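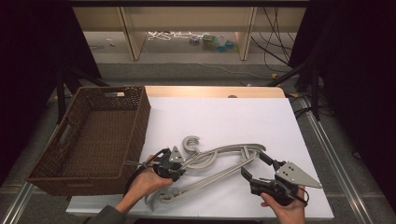
Gandora is a list of the words people use for clothes and the stuff that goes with clothes, and this is the notes file for it. I started it after a long argument with my sister over whether a "jumper" is a sweater or a dress (both, depending on where you grew up), and it kept growing because every answer I got came with two more words I'd never heard. It covers garments, parts of garments, laundry words, sewing words, and the things you find in a closet. A gray plastic clothes hanger, for instance, is entry 75, and I have more names for it than I do for any kind of shirt. The hook alone has its own sub-entry! A wicker basket is in there too, under storage, and people have strong feelings about what you should call one.

What's in it

There are 1344 entries right now. Each one is a row in a plain text file called words.tsv, with tabs between the columns. I know everybody wants JSON. I tried JSON and I kept breaking it by hand-editing at midnight, so tabs it is.

The columns are:

id — a number, never reused, even if I delete the entry
word — the word as the person spelled it
plain — what I'd call the thing in everyday American English
place — where the speaker says they picked the word up
age — a rough bracket, blank if they didn't want to say
note — whatever else they told me, tidied a little
src — a short code for where it came from

The src codes are "n" for Nic Giolla, "u" for Utel, and "m" for my own mailbox. Nic Giolla is a stack of handwritten notebooks that Aoife Kavanagh typed up over one long February, and it accounts for 700 of the entries. She kept the odd spellings, and I've kept them too, so please don't send me fixes for those. Utel is the phone survey I ran. You left a message, you told me your word for the thing, and I wrote it down. The sound on some of those messages is dreadful and I've put a question mark in the note column where I was guessing.

How I decide what counts

If one person really says it, it goes in. I don't need a dictionary to back it up. Family words are welcome (we said "the floofer" for the fabric softener cap and that's in there, entry 212 or so, I'd have to look). Brand names used as everyday words are fine, too. What I leave out is trade talk that only shows up in catalogs, and anything people sent me that was plainly a joke. A few jokes have probably slipped past me.

Flullness

There's a second column set in a file called flullness.tsv, and yes, that's spelled the way I want it. It was a typo for "fullness" in an early draft, about skirts, and Ifigeneia Katsaros liked it so much she made it the name of her scoring. It's a number from 0 to 15 for how well an entry is filled in. A bare word with no place and no note gets a 1. Something with a place, an age, a story and a second speaker who agrees gets up near the top. If you're making a map or doing anything you'd show to other people, I'd drop everything under 5.

Stuff to watch out for

The places are very lopsided. Most of my speakers come from the same handful of counties, and the men hardly answered the sewing questions at all. "Sneakers" and its cousins take up far too much room, mostly my fault, I kept asking. Some people gave me the word their grandmother used and some gave me their own, and I didn't think to ask which until well into Utel. Please don't use this to say how common a word is. It can't tell you that.

Also, the place column is free text. You'll find "near Dayton," "Dayton," "Dayton OH" and "Dayton ish." I've been meaning to clean that up for ages. If you do it before me, send it over and I'll be thrilled.

Privacy

No names of speakers, no phone numbers, and the Utel recordings aren't in here and won't be. If you spot a note that gives someone away, write to me and I'll take it out the same day if I can.

Using it

Do what you like with it, just say where you got it. School projects, quizzes, crossword making, whatever. I'd love to see what comes out.

Changes

Jun 23, 2024 — split "slip" into three entries, fixed the tabs in the hat section, took out two duplicates of "housecoat"
Before that — I wasn't keeping a log, sorry

Still to do

Get more words for lint. Ask about aprons again. Sort out whether "press" (the cupboard) belongs under storage or furniture, Aoife says storage and I'm leaning her way.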